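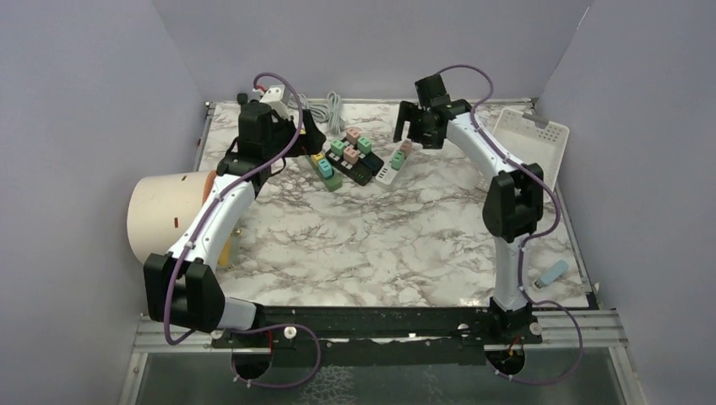
Power strips on a marble-patterned tabletop.

Ross Moffat has been wiring houses in Wornbridge for 14 years, most of them older than he is. He says the question he hears most often is why a room needs more outlets when a power strip costs less than lunch.

"I don't argue with people about it," he says. "I ask them what they plug in. Then we go and look at the panel."

Many homes on the Chisholm side of town were built with one outlet per wall, sometimes one per room. Moffat says that was fine for a lamp and a radio. Now the same bedroom may have a desk, a monitor, two chargers and a space heater in winter.

"The heater is the one I care about. It goes straight into the wall. Phones and lamps on a strip, fine."

He tells customers to read the label on the back of anything that makes heat, and never to plug one strip into another. He also checks for outlets that feel warm or have gone loose — a plug that sags out of the wall is reason enough to replace the outlet.

Adding one on an inside wall usually takes him a morning. Plaster is slower. His last quote for a two-bedroom house came to $900, and the owner cut it to $600 by leaving the hallway alone.

"That was a sensible choice. You don't have to do the whole house at once."

Moffat works mostly alone and is booked through March. Asked about his own place, he laughs. "The kitchen is done. The garage still has one outlet, and my wife brings it up."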